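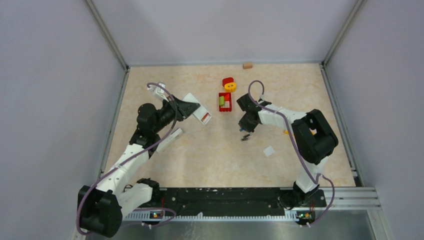 Section 4. Setting Out and Clearing the Play Floor

This section covers laying out the Ternlow play floor, putting out the toy pieces and cards, and packing everything away at the end of a session. Read it through once before you start. For wall assembly, see Section 3.

Before you begin

You will need the floor sheet, the three wall panels, the piece tray and the card envelope. Wipe your hands and clear the tabletop. The sheet marks easily when it is dragged over grit.

4.1 Laying the floor sheet

1. Unroll the floor sheet with the mottled side up. The plain side has no finish and will stain.
2. Leave it flat for a while if the ends curl. Do not iron it or put it near a heater.
3. Slide the back edge under the back wall first, then work the left and right edges in under the side walls.
4. Smooth from the center outward with a dry cloth.
5. Check the two rear corners. The sheet should lie flat right up to the gray frame edge, with no lip standing up.

Note: The pattern has no top or bottom. If one end becomes worn, turn the sheet around and refit it.

Caution: Do not tape the sheet down. Tape lifts the finish when it is removed, and sheets damaged this way are not covered under the parts warranty.

4.2 Putting out the toys and cards

1. Open the piece tray and check the contents against the list inside the lid.
2. Place the boxes and larger toys first. Leave a hand's width between each one and the wall.
3. Lay the cards flat. A card may sit at any angle, but it should not rest on top of another card unless the activity sheet calls for a stack.
4. Put out the small paper pieces last, away from drafts.
5. Return the empty tray to the shelf. Do not leave it on the floor sheet.

Activity sheets in the Namurer set use boxes and cards together. Activity sheets in the Bùi set use cards only, so skip step 2.

Note: Paper pieces bend at the corners with handling. A slight bend does not matter. Replace any piece that no longer lies flat — spare packs are sold under part number 2509.

4.3 Clearing up

1. Pick up the paper pieces first and put them in the envelope.
2. Gather the cards, square the edges and put them in on top. Each envelope holds 100 cards.
3. Put the boxes back in the tray with the lids closed.
4. Look along the foot of each wall for anything that has slid underneath.
5. Wipe the floor sheet with a slightly damp cloth and let it dry before covering it.

Caution: Small pieces are a choking hazard. Keep the tray and envelope out of reach of children under three.

4.4 Cleaning the walls

Use plain water and a soft cloth on the lavender panels. For pencil marks, use a white eraser with light pressure. Solvent cleaners leave a dull patch that cannot be polished out. Dry the frame edges afterward.

4.5 Replacement parts

Floor sheet: 314
Card and paper piece pack: 2509

Order from Valtholm, attention Baiba Kivi, Parts Desk. Give the part number and the color of your wall panels. Orders received in March may take longer — stock is counted that month.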